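# White worktop going yellow near the edge
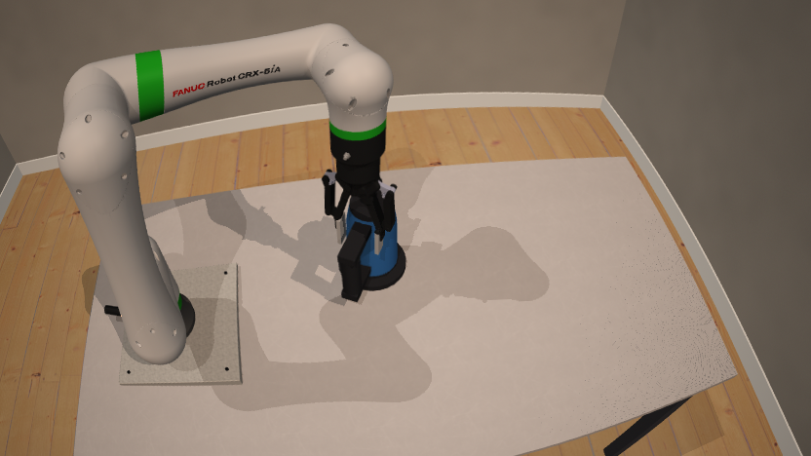
*White table surface, light grey plate on top.*

We rent a unit in Clundside and the big white work surface has started to yellow along the window side. Washing-up liquid does nothing. I've tried cream cleaner on a small patch and it went dull. Is there a way to get the white back, or do I live with it?

**mahawong48**

Stop using the cream cleaner – it scratches. If the yellow is grease or old polish, a paste of bicarbonate of soda and water will shift it. Leave it on for 8 minutes, wipe with a soft cloth and rinse twice. If it's from the sun, the colour has changed in the surface itself and no cleaner will help. We had the same thing in Prerititz and put up a blind, which stopped it getting worse.

**Wadano**

bleach. worked on mine

**tilehurstlane**

I wouldn't use bleach until you know what the top is made of. Ask the landlord for the maker's name. The dull patch may improve with a plastic polish. I paid £8 for a bottle and it did the whole of a 70 cm shelf with plenty left over.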